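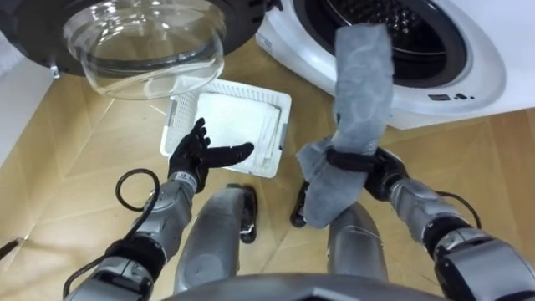
Laundry task at the Costen site: gray towel in the right hand, basket on the floor, both machines open.

Grastach Household Manipulation, progress report to Fashola
Reporting period ending December
Work package 2: perception and planning software

Status
The work package is on schedule except for the towel tracking module, which has slipped by one month. Spending is within the approved budget.

Perception
The segmentation model was retrained on 1,484 labeled head-camera images, 670 of them new this period. It now has a separate class for clear glass doors. The old version often read an open door as free space, and the planner then sent the left arm through it. Reflections on the glass still cause dropouts, and the depth filter holds the last good door pose until the next detection.

Planning
Birnon, our task planner, was moved to the new release. Arm paths are checked against the door, the basket and the robot's own legs before each motion. Cloth is still treated as a simple hanging volume below the grip point. This works for short items. A long twisted towel can extend well outside that volume, and most planner stops in our logs come from this case.

Control
The grip controller runs at 1,000 Hz on both hands. We added a slip check and a slower closing speed for fabric. Cable clearance near the wrists is not yet modeled, so wrist rotation is limited in software.

Next period
Finish towel tracking and connect it to Birnon. Replace the fixed wrist limits with a cable model. Repeat the full loading test set with the left hand as the lead hand.

Request
We ask Fashola to move the towel tracking milestone back by one month. No added funds are needed.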